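Support > Tickets > Cell layout > Station 9
Overview Tickets Parts Shift notes Contacts

Print this page | E-mail this page

Station 9: wrist view blocked at cabinet pick
Opened by: Ramesh Sandhu, Giraldo bench team
Assigned to: Akash Chaturvedi
Status: open

Problem: In the Lander simulation the arm stops over the wood-topped cabinet and asks for an operator. 130 runs in November, 9 stops, all at this step. Whoever is on the desk has to leave their own work to clear it.

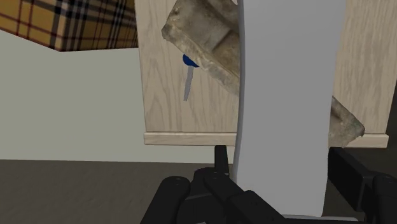
Gripper view, then room view. The key-like item with the blue end is in both.
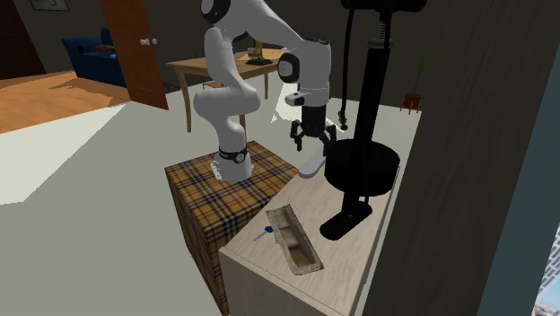 Source: Lander simulator, Prinau site

Akash: Gray object fills the middle of the gripper view and hides part of the stone-like slab. Room view has the slab clear. Switched target finding to the room view and reran 8 times. 2 stops.

Ramesh: Better. The desk people still want to know who answers the stops. Before Pullness went in, each of them set up their own bench. Now one person watches four stations and gets blamed for the wait.

Akash: Can't fix that from here. I can send stops to a shared queue so the first free person takes it.

Ramesh: Do that. Leave the ticket open until second shift has tried it.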